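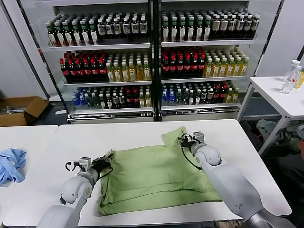
Faisal Cheema thinks we should have quit on cloth back in December and gone to boxes like everybody else. Boxes hold still, he wrote to me after the last newsletter, and a box has the same corners tomorrow that it had today. He's right about the corners! But I like cloth, and I finally have a result to show for all the grumbling, so you get a whole item about folding.

The problem we kept running into was the second grasp. Our policy was pretty good at finding one corner and pinching it. Then the first arm would tug, the whole piece would shift, and the second arm would go for the spot where its corner used to be. We tried more demonstrations (140 of them, my shoulders remember every one) and it helped a little, then stopped helping.

What finally moved things was Liette Paquette's idea, and it's almost embarrassingly simple. We stopped asking the model to plan both grasps up front. Now one arm takes hold and stays put, the model takes a fresh look, and only then does it pick a point for the other arm. If the new point sits on an inside layer, it lifts a bit, looks again and picks over. We're calling it Silari, mostly so we can stop saying "the look-again thing" in meetings.

On our last round of tests it finished 12 folds in a row with no human hands on the fabric. The old version never got past 3. I know, I know, that's one kind of cloth and one table height, and Rutilio Bermúdez has already asked me what happens with stretchy stuff. It's bad, Rutilio! Anything with a lot of give still slides out of the fingers, and thick hems confuse the layer check more than I'd like.

It's slow, too. Each extra look adds roughly 2 seconds, and a messy start can need several. Hervé Barbier is working on running the look while the free arm is already on its way over, which should win most of that back. I'll write up his numbers once he lets me see them. If you have fabric that you think will break Silari, send me a note and tell me what it is.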